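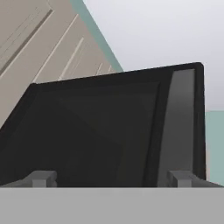
About Stisteck

Stisteck plans and publishes self-guided walking routes for people visiting a city for a few days. We write the route text, draw the maps, record the audio and keep all of it up to date. The company is based in Lastesbridge and is privately owned.

Our catalog holds 40 routes. Most start and end at a train or bus station. Each one is sold as a single file that works without a phone signal after it has been downloaded.

How the company started

Fongchan Chareonsuk and Leobardo Galindo met while working for a coach tour operator in Irnside. The operator ran fixed stops of 20 minutes and had no product for guests who wanted to stay longer in one district. They wrote a walk through the old warehouse quarter on their own time and handed it out as a folded sheet. The sheet went through several printings. The company was registered the next year, and the Ledesma routes followed when Amândio Coelho joined as the third partner.

What a route contains

A route file has four parts: a map, a set of written directions, notes on each stop, and an access sheet. The directions use street names and fixed features such as bridges, steps and church doors. We do not use shop names as turning points, as shops close and move.

Notes on a stop are limited to 1,000 characters. Longer history goes into a reading list at the end of the file. The access sheet gives curb heights, surface type, slope, the location of public restrooms and the places where a walker can sit down. Opening hours are left out of the printed version and kept on the web page for each route.

Distances are measured along the sidewalk and include crossings. Walking times assume a slow pace with no stops. Readers who plan to go inside museums or markets should add that time themselves.

How routes are checked

Every route is walked by its author in both directions before it goes to the editor. It is then walked by a second person who has not seen the area before and who carries only the file. Any point at which that person stops to ask the way is rewritten.

Published routes are walked again every 6 months. If a street is closed for a long period, we issue a detour sheet and send it to everyone who bought the route. Small errors are corrected in the next version. The version number is in the footer of each page – please quote it when you write to us about a mistake.

Who we are

Fongchan Chareonsuk – routes and field checks
Leobardo Galindo – sales and partner hotels
Amândio Coelho – Ledesma office
Zohreh Ebrahimi – editing and historical sources
Ezequiel Jaramillo – maps and file production

Route authors are paid a flat fee on delivery and a further fee for each repeat check. They live in the city they write about. We do not accept payment from restaurants, shops or attractions for a mention in a route.

Hotels and groups

Hotels can license routes for their guests by the year. The license covers printed copies at the front desk and a code for the download. A route can be changed to start at the hotel door if the hotel is within the area of the map. Group organizers should note that our routes are written for one to four walkers, and several of them use stairways and narrow passages that do not suit a larger party.

Contact

Questions on a route go to the editing desk and are answered in English or Spanish. License requests go to the sales desk. The Lastesbridge office has no public counter, and printed maps are sent by mail only.

Page last revised 2018-02-05.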